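The Obituary

Bendik Westerberg had been retired from the bench for six years when the Treloar Courier called to check the spelling of his name. He spelled it for the woman on the phone, and then he asked what it was for.

"We keep them ready," she said. "For people who held office."

He asked if he could see it. She said that wasn't the policy, but she sent it that evening.

It ran to three paragraphs. The first said he had served as state attorney and later as a judge. The second was all about the Flornum case — the mill, the strike, and the 1465 workers whose pensions he had ruled the company could cancel. The third listed his survivors and left out his sister.
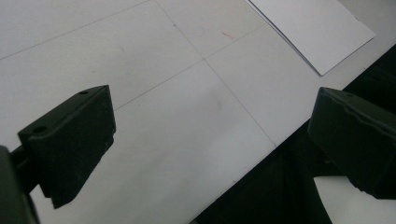

He read it twice at the kitchen table. Then he got a pencil and wrote his sister's name in the margin. He looked at the second paragraph for a long time. Every word of it was correct.

In the morning he drove out to Flornum. The mill had been sold, and the sign on the gate said Salteo. Across the road the diner was still open. He sat at the counter and ordered eggs.

"You're the judge," said the man two stools down.

"I was."

"My father worked in there."

Westerberg put down his fork. He had an answer for this, about the statute and how it was written, and he had given it at dinners and once on the radio.

"What did he do after?" he asked.

"Drove a school bus. Did some roofing." The man stirred his coffee. "He wrote to you."

"I got a lot of letters."

"Did you read them?"
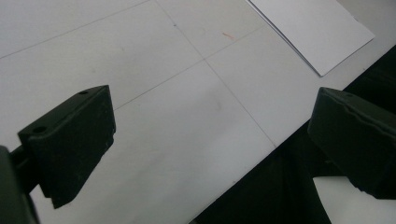
"No," Westerberg said. "My clerk read them."

The man nodded and went back to his coffee. After a while he paid and left, and held the door for a woman coming in.

Westerberg called the paper from the parking lot. He gave them his sister's name and spelled that too. The woman asked if there was anything else to fix.

He told her there wasn't, and drove home by the river road.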